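Section 4: Unpacking and Placing Your Brorura Countertop Water Filter

Thank you for getting this far! Please set aside a good half hour for this part, and have a towel handy, as the first fill nearly always drips a little.

1. Lift the filter body out of the box with both hands and stand it on a level surface.
2. Peel the blue film off the tank and the lid.
3. Rinse the tank with cool tap water, and leave the cartridge in its pouch for now.
4. Check that the spout turns freely from side to side.

CAUTION: Never fill the tank with water hotter than 106 °F. Hot water can warp the seal.

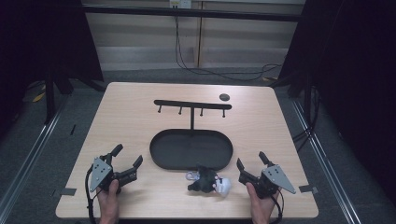 Choosing a home for the filter is worth a little thought, as a full tank holds 16 cups and you won't want to be moving it once it's running. Leave space in front for whatever you drink from, and keep the area under the spout clear. If you have a mug rack with a tray at the bottom, like the black one with four pegs, it can stand beside the filter, but please don't push its tray underneath the spout (the spout needs the whole drop to pour cleanly).

5. Soak the cartridge in cool water for 10 minutes, then press it down into the tank until it clicks.
6. Fill the tank to the line, let it drain through, and pour that first batch on your houseplants.
7. Fill again. Your water is ready to drink!

NOTE: A few black specks in the first batch are only carbon dust. If you still see them after the third, call the Nadotel help desk and ask for extension 42.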